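The Two-Arm Table Goes Shopping

Ask Nasrin Akbari what a pair of robot arms costs and she will pull up a spreadsheet with 70 rows. The arms take up 2 of them. The rest is rails, cables, mounting plates, power strips, spare finger pads, bins, and a great many towels.

Akbari plans equipment purchases for Matow, a small company that wants robots to do the dull sorting work in linen rooms. I spent a morning going through her list, and I came away wanting to build a table of my own! It is a wonderful document, full of notes to herself in the margins. "Order before June," says one. "Ask Isauro about casters," says another.

Isauro Ventura is the engineer who has to live with whatever she buys. His first request was dull and, I think, very smart: a frame he can bolt things to and unbolt again. Grippers get swapped, and a camera that looked fine in one spot has to move a hand's width over. Buy a fixed bench and you pay for that twice.

His second request was for spares. Akbari now holds back 10 percent of the budget for parts that wear or snap, and she won't let anyone spend it on upgrades – not even Ventura, who has tried. Cable sleeves come out of that money. So do gripper fingers.

Then there is the choice of supplier. Matow had quotes from Drasus and Greco, and the cheaper one left out shipping, mounts and support. Once Akbari had typed everything in, the gap between them came to $1,683, and it ran the other way. She still enjoys telling that story.

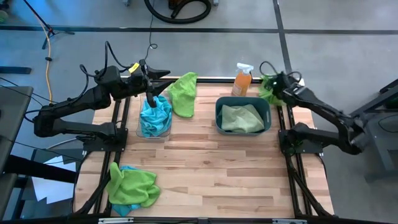
Towel work at the two-arm table, with one gripper down in the clear bin and the other holding a green cloth.

The props deserve their own line in any budget. Cloth is hard for a gripper, with no fixed shape and no handle, so Ventura wants plenty of it, in different colors and thicknesses. Clear bins, baskets and spray bottles come from ordinary stores and go on the same sheet as the motors.

Floor space is the row people forget. Akbari measures the table, then the reach of both arms, then a walkway, and she tapes it all out before she signs anything. Her next plan, a second station called Vamus, is already marked on the spreadsheet in green. The quote requests for it go out this month.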